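Search tickets
Category: Grasp planner > Perception > Deformable objects

Ticket 2568 – wrong grasp width on soft banana
Opened by Sơn Thân, Jul 28, 2024

Since the Biltalard update, the planner sends a closing width of 7 mm for the yellow banana. The mask covers only one lobe.

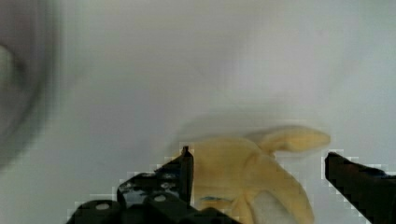
I repeated with the old weights and the width was correct, so I do not suspect the gripper driver. 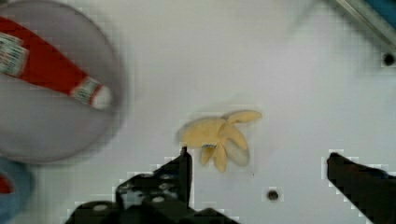

Wrist camera, fingers open, banana on the table

Reply from Shahzad Jatoi: Please check the depth filter. In Mititz the default changed from 187 to 100, and thin lobes can be removed – the white table makes this worse. 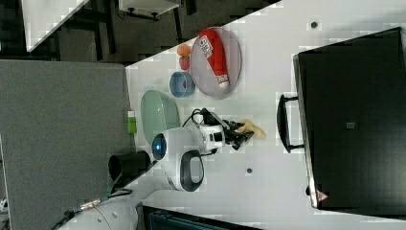

External camera, banana in the gripper, bottle on the grey tray

I set it back to 187. The mask is now complete, but the grasp centre still jumps between two folds.
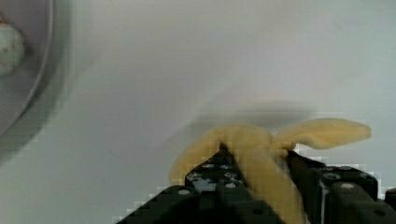 The jump is also in the replay, without the arm, so I will attach the planner log tonight. Please keep the ticket open.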